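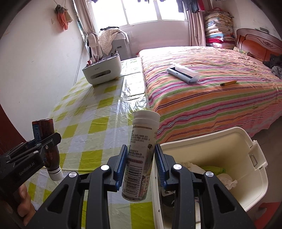 Uren is a set of short recordings of small household things being put away in a lived-in bedroom. The items are the kind that pile up on a bedside table: bottles, tubes, packets, pens, plush toys, brushes. Sessions take place in ordinary homes and the rooms are left furnished as they are, so a table keeps its checkered plastic cloth, the desk lamp and pen organizer stay at the far end, and a bed next to it may have a lint roller and a utility knife lying on the spread. Folded quilts in the corner are background and are not labeled.

Version and contact

Release 2, 2022-06-07. Maintained by Oskari Toivonen. Release 1 was withdrawn in October of the year before, when the room codes turned out to be duplicated. Please don't mix the two.

Contents

The release holds 121 sessions in 20 rooms. Of these, 69 are table sessions and the rest are bin sessions.

table/ – items are picked up, turned, and set down again in a new place on the table or bed
bin/ – items go into or come out of one open container
rooms.csv – one line per room, with furniture and surface types
items.csv – one line per item, with category and wrapper language
notes/ – free text from whoever ran the session

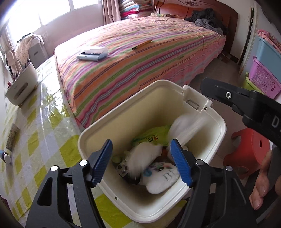 A bin session ends when the person says "done", whether or not the bin is full. There is no fixed order for what goes in first. Soft things tend to end up on top of packets, and items underneath are often only partly visible. We label an item if you can tell its category from what shows. If you can't, it gets "unknown" and keeps its outline.

Item categories

bottle: anything with a neck or a screw cap, any size
tube: cylindrical containers that don't narrow at the top
packet: soft plastic or foil, sealed or opened
plush: stuffed toys and anything fluffy of similar size
stationery: pens, pencils, small tools kept with them
cleaning: lint rollers, brushes, cloths
blade: utility knives and scissors. Always labeled, even when not touched
other: use sparingly and add a line in notes/

Bottle and tube get confused a lot. Two people labeled every bottle and tube separately and agreed on around 80 percent on the first pass. The remainder were settled by Oskari, and his choice is the one in items.csv.

Known problems

Glossy tablecloths throw back window light and wash out whatever lies on them. The affected sessions have glare=1 in rooms.csv.
Fine print on wrappers is often readable but was not transcribed. The wrapper language column is filled in from the items themselves.
Striped and floral bedspreads hide small items. Outlines on these are less exact than on plain ones.
The Planen rooms have no lamp column. It was added later and we haven't gone back.

Related sets

Planen covers kitchens and uses the same category names except for plush. Ackermann covers hallways and shoes – different names, and no bins. Cakley is the viewer we use for all three; version 1 opens the files but drops the notes.

Use

Free for research and teaching. If you fix labels, send back the changed lines of items.csv only, not the whole file.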